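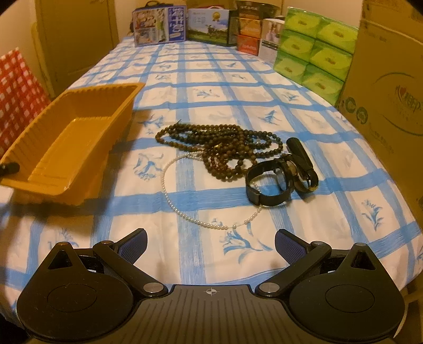

Untangling beads without breaking the string

nayara_c
Hello all. I am sorting my aunt's necklaces and bracelets on the dining table, and the dark brown beaded strands have become one big knot. There are several loops and I cannot find where one ends and the next begins. A white pearl-like necklace is caught underneath, and on one side of it I see bare string with one lonely bead. Do I pull the brown ones first, or save the white one? I have until Wednesday, then my cousins come to choose.
Nayara Coutinho

presard_lane
Don't pull anything. Lay it flat and push the heap outwards with your fingertips, so it gets wider and looser. A little talcum powder helps.

T. Botha
I disagree about the powder. It goes into the holes of the beads and you will be brushing it out for weeks. I restring for a small shop in Nosemgate, and I use only a blunt needle and patience. Look for a cord end first. If you find one, start there and work back.

nayara_c
There is a short dark cord end at the upper left! I thought it was a broken piece, so I left it alone.

T. Botha
Good, but follow it with your eyes before you touch it. For the white one, put a bit of tape on the bare string today, on both sides of the gap. Then slide it out last.
Thandeka

presard_lane
I have used powder for years on chains and never had a problem. But fine, beads are different, I accept this.

essien77
Take the watch away from there too, the clasp can catch the string. And work on a towel. I once dropped a bag of 2,000 seed beads on a smooth tablecloth and I still find them under the cupboard.

nayara_c
Watch is moved, tape is on. I have freed one brown strand so far, it took me the whole evening. Is it normal that it goes so slowly?

T. Botha
Quite normal. The second one is usually quicker.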